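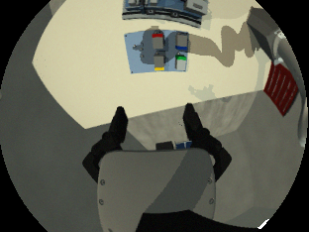

## Harness rubbing behind the front legs, 70 lb dog

**Wainwright_dogs**

My dog is a shepherd mix, 70 pounds, short coat. I switched him from a flat collar to a Jusance step-in harness in September, and now he has a bald patch behind each front leg. The skin is pink but not broken. He doesn't pull much. We walk 15 minutes in the morning and longer after dinner.

I measured his chest again and he is inside the range on the size chart, near the top of it. Should I go up a size, or is this harness the wrong shape for him? I'd like to keep it if I can, as I can't return it now that the tags are off.

---

**Emitz**

Take it off for a week or so and use the old collar while the skin settles. If it gets worse or starts to weep, call the vet.

Then check where the belly strap sits. It should be a few finger widths back from the armpit. On a lot of step-in harnesses the strap runs right behind the leg, and every stride drags it over the same spot. Going up a size moves the strap back a little, but it also makes the neck looser, and some dogs can back out of that.
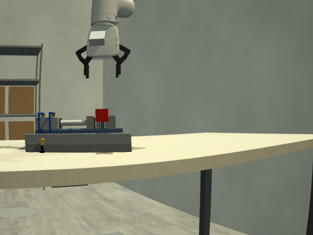

With the harness on, walk him across the yard on a loose leash and watch the strap from the side. If it slides forward when he walks, the chest piece is too short for him and no amount of adjusting will fix it. A Y-front harness with a longer chest piece would be my pick. Look for one with adjusters on both sides – the ones with a single adjuster tend to end up crooked.

Also wash the one you have. Dried mud and salt in the webbing make it a lot rougher. Cool water, mild soap, hang it up to dry.

---

**rorkotik**

had the same thing with my hound. bought a fleece sleeve that wraps around the strap and the hair grew back in 11 weeks. still using the same harness

---

**user3330**

Don't leave it on him in the house. Mine wore hers all day and that was the whole problem. Sleeves are OK but they get soaked in wet grass, and then you have wet fleece rubbing him, so have two and swap them.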